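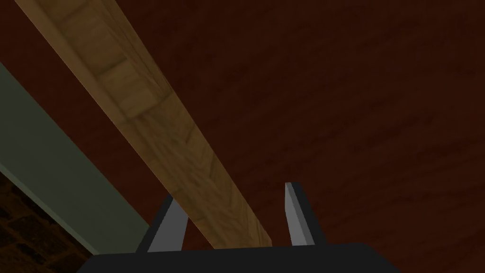
*Wooden beam against a dark reddish-brown wooden surface.*

**Tesdale Allotment and Garden Society – minutes of the summer meeting, July 7, 2022**

Leire Cantero took the chair and thanked everyone for coming out on such a lovely evening, when we'd all much sooner have been watering. Apologies were received from the Humby Lane plots. The February minutes were read and agreed, once the spelling of Polline had been put right (sorry again!).

**Water.** The new standpipe came in at £481, a little under the quote, and those at the top end say the pressure is much better. Please do turn it off fully – it drips if you leave it halfway.

**Seed order.** We had a long and very friendly talk about beans. Agreed to order from Polline again, and to try the Shirima runner beans on 4 plots before buying more.

**Open day.** Last year's brought in £900, mostly from cakes and tomato plants. Leire would like a plant swap by the gate this time, and there was a good deal of enthusiasm for that. Leaflets: up to 2,000, if the printer will hold his price.

**Any other business.** Plot holders on the Humby Lane side asked about the hedge, which is getting into the blackcurrants. Leire will write to the parish council.

Closed at ten to nine, with tea.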